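September 2023, Petisstead

Spent the morning on section 4 of the cell rules, the part on what a simulated layout must show before anyone may book time on the real arm. Draft three is shorter than draft two by 52 lines. Most of what went was repetition of the risk assessment, which people should be reading anyway.

The clause on start poses took longest. The old wording said the arm must begin "in a safe position", and every person who has used it has read it differently. Yuen's integrators take it to mean folded over the base. Our own people take it to mean wherever the last job ended, provided nothing is touching. I have written it as: gripper empty, fingers above the tallest item on the table, no link crossing the workpiece below that height. The clearance is set at 79 mm, measured from the lowest fingertip. One finger can hang lower than the other in some poses, and the old text measured from the housing, so the figure meant little.

Celeste Orellana objected to a fixed figure. Her view is that the clearance should scale with approach speed. She is right in principle. In practice the first moves are all run at the reduced speed setting, so I have kept the number and added a note that it applies to first moves only. She accepted this, with a request that the note be in the clause and not in an annex. Done.

Second point, naming. Flumby models arrive with parts called block1, block2 and so on, and the scene files inherit the names. A reviewer then cannot tell from the log which block the fingers came near. New rule: every part above the tabletop gets a name with its colour and its place in the row, left to right as seen from the operator's side. Fixed parts get the prefix F. Studs, caps and posts count as parts. There was some grumbling at this over lunch.

Third, the base. Nakex supplied the mounting drawing again, revision unchanged, with the footprint but still no keep-out zone. I have asked them for one in writing, reference 3688. Until it comes we use our own: nothing loose within 30 mm of the mounting block. A fixture plate may come closer if it is bolted down and modelled, and the reviewer initials it.

After lunch I worked through the checklist on the workstation layout, as a trial of the draft.

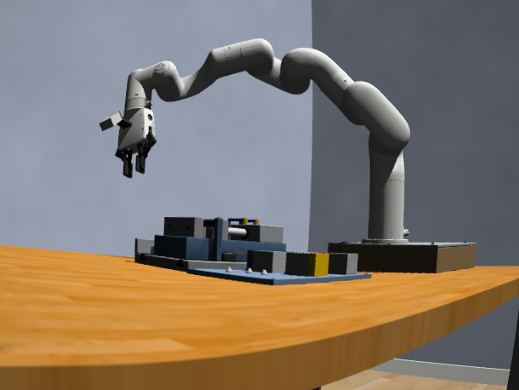 *Workstation layout in simulation, arm at start pose, gripper empty.*

Start pose passes on the new wording. Naming fails, as expected – the row at the back of the blue plate has two grey blocks in it, and the file calls them both "grey". They are now grey-1 and grey-4, with charcoal-2 and yellow-3 between. The rod and its bracket need names as well, and I have not decided whether the rod is one part or belongs to the block it meets. Left open in the margin.

The base plate reaches nearly to the mounting block at its front corner, so it goes down as an exception, initials needed. I added a line to the form for this.

To do: collision margins for the upright post, sign-off column for the second reviewer, send draft four to Celeste before the December audit dates are fixed. Chase Nakex again.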